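Filed under: Floors & Tile / Reader Questions

Painting a Dot Pattern on Old Tile: Your Questions

We finished the Pandholm kitchen in March and the mail hasn't stopped, which I love! Same few questions every time, so I've put my answers in one spot.
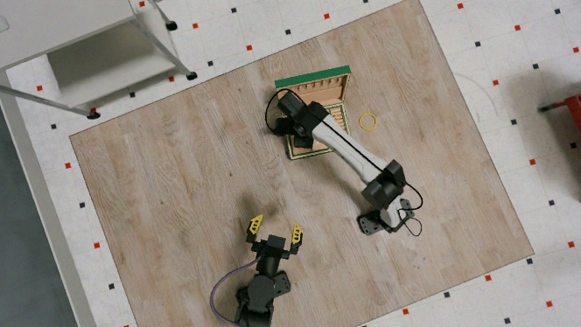
Do I need a stencil?

You can go freehand, but please don't do it on your knees at midnight like I did. A stencil cut from thin plastic sheet lasts for ages (mine is still going after 2,000 dots) and wipes clean between rows.

Which colors work?

Anything you like on a plain white floor! Red and navy is my favorite pair. Zlata Vasylenko wrote in with mustard and green, and now I want to redo my hallway.

What about sanding?

Yes, lightly. I use 120 grit, then vacuum, then wipe twice with a damp cloth. Glossy tile needs a bonding primer too.

How long before I can walk on it?

Socks after 16 hours. Leave furniture out for a full week, longer if the room is cold.

My rows drift. Help!

Start from the middle of the room and snap two chalk lines, then work outward. Old walls are hardly ever square. If you're already halfway across, wipe back the last row while the paint is soft and check it against the line again.

Can I do this in a shower?

I wouldn't. Standing water gets under floor paint sooner or later. Try it on a wall instead, it looks fantastic up there.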